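Okay, thread time, because our gripper did something wrong this week and I learned more from it than from a month of clean runs. (Nobody hurt, one bowl retired.)
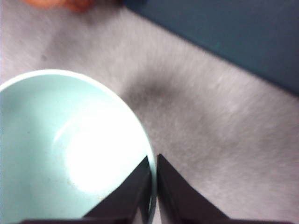 The job is simple on paper. Go to the bowl, close on the rim, lift, move it over, let go. We'd logged 3,801 lifts on the Golik arm and I was getting pretty smug about it!

Then on one lift it closed, started up, and just kept squeezing. The force limit is set at 40 newtons and it sailed right past. Crack. A piece of rim went across the bench and landed by Trudy Waaka's keyboard.

First guess was the force sensor. Wrong! Trudy pulled the log and the sensor was reading fine the whole time. It saw the squeeze and reported it, and the controller didn't listen.

So why not? This is the part I love. When the wrist camera loses the rim, our code retries the grasp. The retry loads its own settings — and in those settings the force limit was blank. Blank meant no limit. Yikes.

And shiny bowls are exactly what makes the camera lose the rim. Bright lights overhead, big glare on the glaze, the edge finder gives up, retry kicks in. All our early testing was with a dull gray bowl. Of course it passed.

Cyril Entwistle fixed it in 2 lines. A blank limit now means the arm won't move at all. Then he put a second limit in the motor driver, where no settings file can touch it. I could have hugged him.

We're rerunning everything with glossy bowls and the lights all the way up. The arm has refused to start twice so far, both times over a blank setting we'd missed. I cheered both times.

If you run a gripper, go read your retry settings tonight. Mine had been like that since June.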